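Drellwood magistrates review sentences of 93 inmates under early release order

A review panel sitting at the Drellwood district court has recommended the early release of 93 inmates held at Carbridge Prison, the court registry said in a notice issued in June 2021.
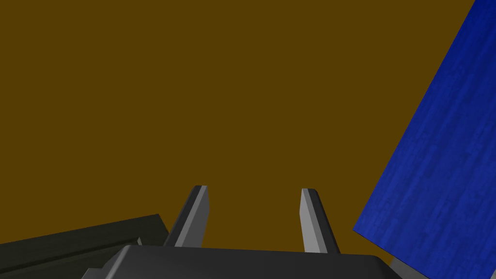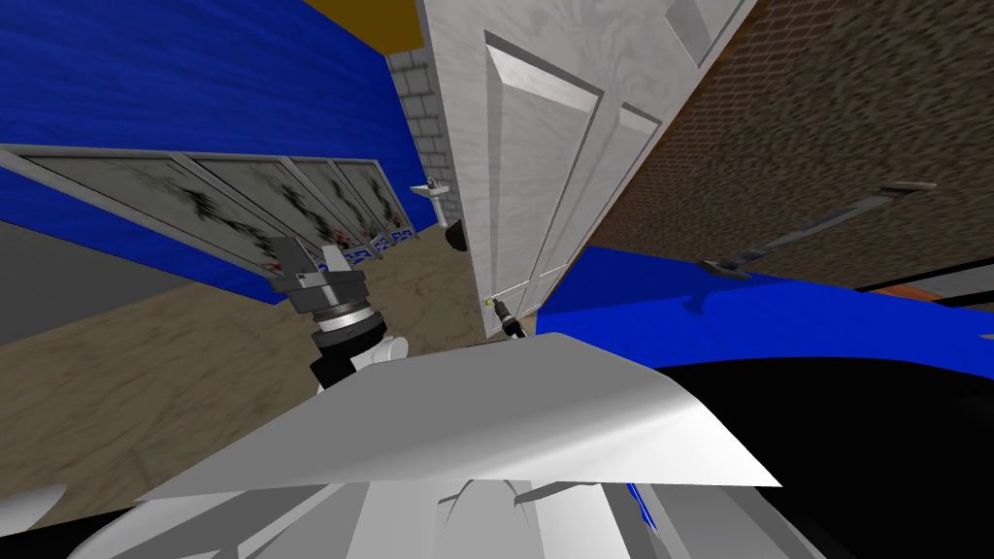
Computer-rendered views with robot grippers.

The inmates were serving terms of three years or less for offenses that did not involve violence. The panel, chaired by retired judge Indira Namboodiri, examined 300 files referred by the prison administration. Of these, 200 were returned without a recommendation, and the remaining seven were deferred pending corrected custody records.

Under the order, each release takes effect once the sentencing court has certified time served and any unpaid fines have been recorded as a civil debt. Inmates with a second case pending – in any district – are excluded until that case is closed.

Registrar Krishnamoorthy Sastry said the certificates would be sent to the prison in batches. "The date on the certificate is the date that counts for remission," he said.

Defense attorney Meenakshi Kaimal, who represents several of the deferred inmates, has asked the panel to accept jail entry registers where the original warrants are missing. The panel has not ruled on the request.

The deferred files are listed for hearing in November.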